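Household Help > Bathroom > Cleaning
2 min read

Faustine Gautier
We have hard water in Kemeys and my sink gets a dull white film in one week. The shop sold me Fornell powder, but I am afraid it will scratch the glaze. What do you use?

Selvaraj Begum
Vinegar. Works for me.

Nestor Bañez
I would leave the powder for the toilet. Mix 100 ml of white vinegar with the same amount of warm water, wet the film and wait 4 minutes - then wipe and rinse well.

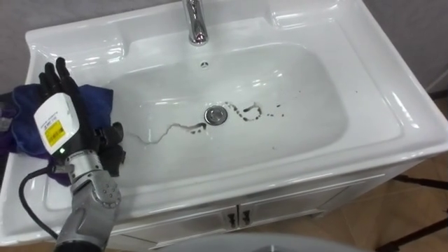 Can I use the vinegar on a marble top too?
Keep it away from marble, the acid makes dull spots. Dish soap is enough there.

Tagged: sinks, hard water, limescale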